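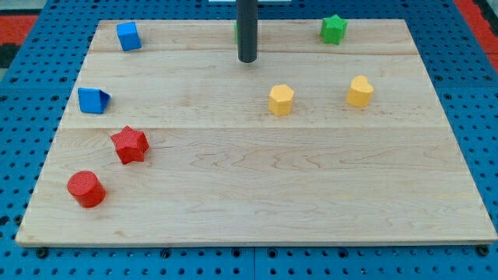
If the arm comes back from a stop and misses its reference by the thickness of a fingernail, do not start the program, find the loose thing first, writes Rigoberto Londoño on the opening page of the cell notebook. He has looked after our tabletop cell from its first day and will move to our Arness site after the summer. We are looking for the person who will take over the notebook.

Cell Technician (set-up and maintenance), Niltero, Ciraro workshop
Part time with possibility of full time, fixed term of 13 months

About the position

Niltero runs one small robot cell in the Ciraro workshop. The arm works over a maple board with coloured blocks such as stars, cubes, cylinders and hearts, and the base under the board is blue pegboard held with screws. The cell is small, but it must be in the same condition every morning. If the board has moved a little, or if the rod at the end of the arm is not straight, the work of a whole day can become useless, and we notice it only in the evening. Your job is to keep the cell in order so that the two programmers can think about their programs.

You will report to the workshop lead, Ms. Seo. She is in the building in the mornings and you can reach her by phone in the afternoons.

What you will do

Before the first run you check the screws of the base, wipe the board with a dry cloth and look at the surface of the board from a low angle under the lamp. The seams between the strips of wood need your attention. A glued seam can open when the heating is turned on, and a block that is pushed over it can catch and tip.

You check that the rod is straight and tight in its holder. We use a small square and a dial gauge for this. If the rod has been pushed into the board, you replace it, even if it looks good. After each replacement you teach the reference point again and save the new values with your initials.

You set the height of the rod over the board. The gap is checked with feeler gauges near all corners and in the middle, with the arm in slow mode. The procedure is written, and you may improve it if Ms. Seo agrees.

You keep the blocks clean and in good shape. A block with a worn edge turns differently when it is pushed, so you compare it with the reference set in the cupboard and take it out of use. Please do not repair blocks with glue.

You look after the cables. The cable of the arm goes through a guide behind the base, and this guide was the source of most of our stops last winter. It should move freely in the full working range. We want someone who listens to a machine and can say that it sounds different today.

Every 900 hours of operation the arm has its larger service: the joints are inspected, the bolts of the mounting plate are tightened with the torque wrench, the emergency stop is tested from each button, and the camera position is calibrated again. This takes the most part of two days. For the first such service Rigoberto will be next to you.

You write everything in the notebook. It is a paper notebook and will stay a paper notebook. Short sentences are fine, but write what you found and also what you did. In January we lost a week with a fault that had been repaired before by somebody who did not write it down.

What we ask from you

A trade certificate or college diploma in mechatronics, industrial mechanics, electronics or a neighbouring field, or practical experience of the same value. We had good experience with people who came from repairing sewing machines and printing presses, so please do not be shy if your way was a different one.

Three years of work with machines that move by themselves. It does not have to be robots.

You can read an electrical drawing and use a multimeter safely. You lock out the power before you put your hands into the cell, also when it is only for a second and also when you are alone.

You can change a number in a configuration file and put it back if it was wrong. Programming is not a part of this job. If you want to learn it, the programmers will be glad to show you.

English good enough to write clear notes. Several of us learned English as adults and we are patient with each other.

You should be able to see the difference between red, green, blue and yellow blocks, or tell us what labelling would help you. We have already prepared marks for the underside of the blocks and can use them.

What we offer

The position is 24 hours a week at the beginning, normally in the mornings, and you may arrange the remaining hours with Ms. Seo. After the first larger service we will talk about full time. Pay follows the technician scale of the company and depends on your experience - the scale is sent to everyone who is invited to an interview, before the interview.

You get safety shoes, a tool cabinet with your own key, and a budget for small tools which you do not have to justify piece by piece. The handover with Rigoberto is paid time and is planned for several weeks. The workshop is on the ground floor, with a wide door and a bench that can be set to your height. The tram stops at the corner, and there is covered parking for bicycles at the back.

How to apply

Please send a résumé and one page in which you describe a fault that you found in a machine. Tell us what you noticed first, what you thought it was, and what it was in the end. It does not matter if you were wrong in between. We do not need a photo of you, and we do not need letters of reference at this stage.

Applications are received until May 24, 2023 at the Ciraro front desk or through the form on the Niltero careers page, under the title Cell Technician. Everyone will get an answer, also those we cannot invite.

The interview takes place at the cell. You will talk with Ms. Seo, and then Rigoberto will ask you to check the height of the rod with the feeler gauges. The procedure will lie on the bench and you may read it as long as you like. Please wear closed shoes and leave rings and long necklaces at home on that day.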